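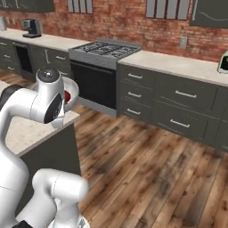

Ticket 273
Product: Utum simulation kit, kitchen pack
Opened by: Celcombe evaluation desk
Handled by: Kurach support
Status: Open, waiting on vendor

Summary
Bowl slips in the grip during the carry task when the bowl has food in it. Empty bowl carries fine. We are on the trial license and need to know if this is a settings problem before we decide on the full kit.

Setup
Stock kitchen pack, no edits to the room. Stock arm and gripper. Carry task started from the task menu with the default grip profile. Physics step left at the installer default. Same result on both of our workstations.

Steps to reproduce
1. Load the kitchen pack and pick the carry task.
2. Set bowl contents to "mixed food."
3. Run a batch of 100 with random start positions turned on.
4. Open the batch report and filter by "object rotated in grip."

Expected: bowl stays close to level from pickup to release.
Actual: 11 runs flagged. In 3 of those the bowl left the gripper completely. The rest finished the task but the report scored them as failed on tilt.

Reply from Kurach support
Thanks for the report. Please check the following and post back.
- Is contact smoothing on? It is off by default in the trial license.
- Did the bowl keep its stock mass? Changing the contents setting should not change it.
- Can you pause a run during the carry and tell us where the fingers are holding?

Reply from Celcombe
Contact smoothing was off. Turned it on and ran the batch again. The full drops stopped, but the tilt flags did not. Bowl mass is stock, checked in the object panel.
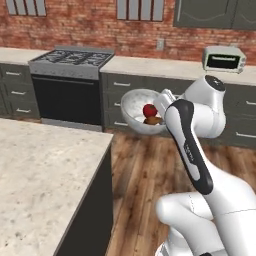
Grip location is the part we think matters. We paused during a carry with the bowl out over the floor, past the island. The fingers are closed on the rim, the bowl is tilted, and the tomato is sitting near the right rim on the same side as the gripper. The other food item is just below it. We can't tell from a paused run if the food slid over and pulled the bowl around or if the bowl rotated first. The contact log should say, but the trial license only exports the summary.

Reply from Kurach support
Understood. A rim grip is what the default profile picks for any open container. It holds at one place on the edge, so a load inside the bowl can turn it. Two things to try:
- Switch the grip profile to Pimentel. It is included in the trial but hidden under advanced options. It closes slower and uses more finger friction.
- Lower the carry speed one notch.
Change one at a time so we know which one helped. We have also unlocked full contact log export on your license. Restart the program to pick it up.

Reply from Celcombe
Pimentel profile alone: fewer tilt flags, no drops. Lower speed alone: no real change. Both together: same as Pimentel alone, and the batch takes longer, so we put the speed back.

Log export works now. Files from the Sunday batch are attached. Two questions still open:
- Can Pimentel be set as the default for a whole batch? Right now it goes back to the default profile each time we reload the room.
- Does the full kit have a grip option that supports a container from underneath?

Reply from Kurach support
The profile reset on reload is a bug and has been passed to the Utum developers. Until there is a fix, save the profile in the task file instead of the room file. We are checking on the second question. Leaving this ticket open.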